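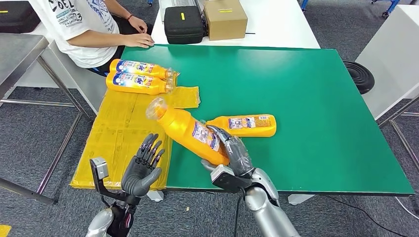
December, evening. The surname notebook

Got home from the record office just after five. I had meant to write up the whole of the autumn before Christmas, but there is more of it than I thought, so I will put down today's work first and go back when I have time.

The question was the same one as last month, whether the Parnedwoods of Bruston and the Parnedwoods of Zolldale are one family or two. Everybody on my mother's side has always said one. I have believed it for most of my life without ever having seen a piece of paper that says so.

I started with the Bruston baptisms. The register is on film up to the point where the ink gets bad, and after that you have to ask for the bound copy. I asked for it at ten and had it by twenty past. The hand is small and leans a long way over. The clerk writes Parnedwood, Parnwood, Parnerd and once Parnewodde, all within a few pages, and two of those are plainly the same couple bringing different children. So spelling is no help in telling people apart, and I should stop giving each version its own card in the box. I have done that from the beginning and it has made a mess.

As to where the name comes from, I have read three different things now. The old dictionary in the reading room says it is a place name, from a wood belonging to somebody called Parn or Perne, and that the family took it when they moved away from the wood. This makes sense to me, as you would not call a man after a wood if all his neighbours lived beside it too. The second book says it is from the word for a pear, which would make it the pear wood. The third, a pamphlet, says it was brought over with the Normans and gives a coat of arms. I don't trust the pamphlet. It gives no source for any of it, and the arms look like the ones it gives for the next name down with the colours changed.

I looked for the wood itself on the tithe map. There is a field called Parn Hedge on the Bruston side of the stream, and nothing on the Zolldale side. I have traced it and put the tracing in the back of this book. A field name is not proof, but it is the closest thing I have found on the ground, and it is less than a mile from the farm where the first ones turn up.

Lunch in the room downstairs. Cheese sandwich and a flask of tea. It was cold down there and I kept my coat on.

Afternoon on Zolldale. The burials come first in the volume, then the marriages, and the baptisms are at the back upside down, as if someone had turned the book over and started again. I found 20 entries with the name or something near it. Most are children. One winter took four from the same house, and the entries are one under the other with no remark.

The marriage I wanted was not there. My grandmother's story was that a younger son walked over from Bruston to Zolldale for work at the mill, married the miller's daughter and stayed. There is a Parnedwood marriage in about the right years, but he is put down as "of this parish" and she is a widow. It might still be him. A man who had been lodging in the village a few weeks could be called of the parish. But the widow is not the miller's daughter, unless the miller's daughter had already been married once, and I have no burial for a first husband. I have written "not proved" against it in pencil.

After that I tried the wills. The index number for the one I want is 3001, and it is listed under Carnegie, which puzzled me until I saw that the Carnegie in question was the executor and whoever made the index had filed it by the wrong man. The will itself is out being mended and won't be back until the new year. I filled in the slip and left my address. If it names a brother at Zolldale that would settle the matter in one line.

While I waited I read a few of the Carnegie papers, which are nothing to do with us. Mostly leases, and a long quarrel about a gate.

Copying cost more than I expected. They charge by the sheet now and the sheets are large. I had the two Bruston pages done and copied the Zolldale ones by hand, which took me over an hour. I need to check the dates in the third column, as I was getting tired by then and I think I have put the old year for January and February in some places and the new year in others. In those days the year changed in March, so a child baptised in February can look as if it came before its parents' wedding when it came after. That has caught me once before, with the twins.

Things to do before I go again:

Put all the spellings on one set of cards.
Write to my cousin about the family Bible and ask for the page to be copied out exactly, mistakes and all.
Look for the first husband's burial in the next parish along.
Find out who held Parn Hedge at the time of the map.
New pencils. They don't allow pens at the tables.

Bus was late coming back and full as far as the hospital. Had soup and the end of the loaf. I went through the Bruston copies again at the kitchen table and found another child I had missed, a girl, with the surname split over two lines so that it reads as Parned and then Wood. I have added her to the chart under the second marriage, in pencil for now.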